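Inicio | Equipos | Simulación | Datos | Comunidad | Contacto

Judent Banco: demostraciones simuladas para tareas de contacto

Judent Banco es nuestro paquete para grabar ejemplos de manipulación sin ocupar un robot físico. Trae un brazo de mesa, una biblioteca de piezas y herramientas, un mando de teleoperación y el grabador Asach, que guarda cada intento con sus posiciones articulares, la apertura de la pinza, las cámaras y la orden escrita en lenguaje natural. ¡Todo sincronizado desde el primer paso!

Lo que más nos gusta es la parte del contacto. Coger un cubo y dejarlo en otro sitio ya lo hace casi cualquier simulador; sujetar algo fino, llevarlo casi en vertical y acercar la punta a una superficie sin inclinarlo es otra historia, y ahí es donde una política de imitación necesita ver muchos ejemplos variados (también los que salen torcidos).
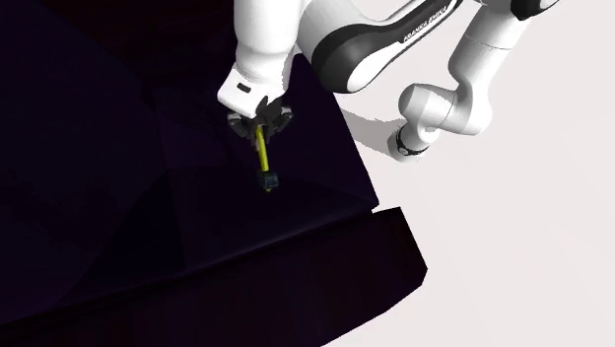 La versión de febrero incluye 14 tareas preparadas. En cada una se pueden variar la postura inicial del brazo, el color de las piezas, la luz y el punto de vista. Una persona con algo de práctica graba alrededor de 97 demostraciones en una mañana, y el módulo Patwary las multiplica después cambiando posiciones y repitiendo la trayectoria en el simulador. Con una sola tarea hemos llegado a 1.000 episodios válidos, y da gusto verlos pasar uno detrás de otro.

Los intentos fallidos no se borran. Asach los marca aparte, con el instante en que se perdió el agarre o se superó la fuerza permitida, y quien entrena decide si los usa.

Qué incluye
Licencia del simulador para 2 puestos
Mando Brarby con cable y soporte de mesa
Grabador Asach y módulo Patwary
Guía de calibración en español

Requisitos: Linux y tarjeta gráfica dedicada. El mando funciona por USB y no necesita controladores aparte.

Comentarios

Spyros Perić: Llevo un mes con él y el mando Brarby es comodísimo, sobre todo en los giros de muñeca. ¿Se puede bajar la frecuencia de grabación? Mis episodios ocupan muchísimo.

Equipo Judent: Sí, en Asach, pestaña Captura. Las cámaras y las articulaciones se ajustan por separado.

tallernorte: ¿Admite mallas propias? Quiero meter una base con escalones que uso en clase.

Equipo Judent: Admite OBJ y STL. Revisa la malla de colisión antes de grabar, con piezas muy facetadas conviene simplificarla un poco.

tallernorte: Probado, va bien. ¡Gracias!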